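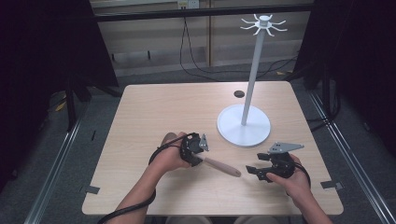 Feldtagebuch auf der Exkursion: Papier oder App?

Forum: Unterricht draußen > Geologie und Küste

wattlaeufer_k
Guten Tag zusammen,
im Juni fahre ich mit 16 Schülerinnen und Schülern nach Breltstead, um dort eine Gruppe von Geologen bei der Arbeit zu begleiten. Wir bleiben sechs Tage und wohnen im Haus Kanaan. Die Jugendlichen sollen jeden Abend einen kurzen Bericht für die Schulseite schreiben. Der Veranstalter Trutora empfiehlt dafür die App Luteo, in der man Notizen, Fotos und Tonaufnahmen zusammen speichert. Ich bin nicht sicher, ob ich das möchte. Deutsch ist nicht meine Muttersprache, und vielleicht schreibe ich deshalb selbst lieber langsam und auf Papier. Wie macht ihr das?

Kieselgur
Wir waren letztes Jahr mit Trutora unterwegs und haben Luteo benutzt. Lief gut, solange Netz da war. An der Steilküste hinter Breltstead gab es keins, und drei Gruppen hatten abends doppelte Einträge. Ich würde wieder Papier nehmen. Bleistift, kein Kuli!

moräne77
Sehe ich anders. Die App speichert auch offline, man muss das nur vorher einstellen (Menü, dann "Lokale Kopie"). Bei uns hat eine Schülerin ihr Heft am zweiten Tag in einen Priel fallen lassen, das war dann weg. Fotos vom Aufschluss gehören direkt neben die Notiz, sonst weiß abends keiner mehr, welche Schicht gemeint war.

wattlaeufer_k
Vielen Dank für die beiden Antworten. Den Hinweis mit der lokalen Kopie kannte ich nicht. Meine Sorge ist aber eine andere: Wenn alle das Telefon in der Hand haben, hört niemand der Wissenschaftlerin zu. Im letzten Kurs habe ich Folgendes ausprobiert - vormittags nur Heft, nach dem Mittagessen auch Geräte. Die Berichte vom Vormittag waren kürzer, aber es standen mehr Beobachtungen darin. 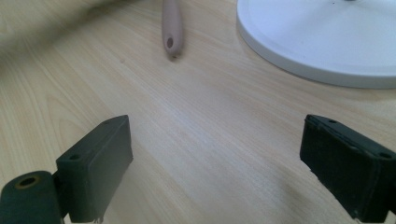
Außerdem haben die Jugendlichen am Vormittag mehr Fragen gestellt, zum Beispiel warum der Ton an einer Stelle grau ist und zwei Schritte weiter fast gelb. Ich möchte diese Regel behalten, nur weiß ich nicht, wie ich sie den Eltern erkläre, die für Luteo schon bezahlt haben.

Kieselgur
Bezahlt? Bei uns war die App im Preis drin.

wattlaeufer_k
Im Angebot steht sie bei uns als eigener Posten, 7 Euro pro Person. Ich frage bei Trutora nach.

moräne77
Dann frag bitte auch gleich, ob man die Einträge am Ende als PDF bekommt. Das ging bei uns erst nach mehreren Mails. Und deine Vormittagsregel in Ehren, aber zu streng wäre ich nicht. Zwei von meinen hatten Probleme mit der Handschrift, für die war die Tonaufnahme eine echte Hilfe.

wattlaeufer_k
Da hast du recht, daran habe ich nicht gedacht. Wer lieber spricht, darf also auch am Vormittag aufnehmen. Die Mail an Trutora schicke ich heute Abend ab und schreibe die Antwort dann hier hinein.

Kieselgur
Mach das. Und nimm Ersatzbleistifte mit, im Haus Kanaan gibt es keine zu kaufen.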